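Grasping the thin edge: Khoa Chu on rim approach and what the wrist view misses

Khoa Chu began the Zisurby study with a question left over from his previous project. A policy trained on mugs and boxes had been asked to pick up open vessels by the wall, and it closed its fingers short of the rim or pressed down on top of it. "The arm knew where the bowl was," he says. "It didn't know where the wall was. Those are two separate estimates, and we had been treating them as one."

The work, carried out at the Stoltus laboratory between December and the submission date of 27th March, used 3068 teleoperated demonstrations across household cookware. Of these, 1586 involved vessels with a wall thin enough to pinch. All were performed with a parallel gripper and a wrist camera.

Chu's method adds one output to the network. Alongside the gripper motion, the policy predicts the local direction of the rim at the point of contact. The prediction is scored during training and discarded at run time. "It costs almost nothing," he says. "You label the tangent from the final closed pose, working backward. No person draws anything."

The held-out trials included objects absent from training, among them rice cooker pots. Chu considers these harder than saucepans. The rim is thick and white, the interior is matte, and on a pale tabletop glare can remove much of the contrast that the network would otherwise use.

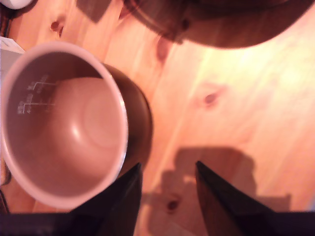 Luminița Matei is not convinced that the extra output deserves the credit. In her reading, the tangent labels act mainly as a filter, since demonstrations with a poor final pose were dropped before training, and a baseline given the same cleaned data might close most of the gap. She would also like to see results with the wrist camera moved further back.

Chu accepts the first point in part. A baseline on the filtered set was run after the initial draft. It improved, he says, but it still failed more often on tilted vessels, where the rim is no longer parallel to the table. "The filtering helps everyone. The tilt result is the one I'd defend."

On camera placement he has less to offer. The mount, a Faller bracket, fixes the offset, and changing it would have meant collecting the data again. Njoroge Mushi repeated the evaluation on a second arm with the same bracket, 100 trials per object, and obtained the same ranking of methods with lower absolute scores. Chu attributes the drop to calibration.

The next round is planned at 4000 demonstrations and will include vessels that already contain water. "Right now a bad approach costs you a retry," he says. "With water in it, you lose the trial."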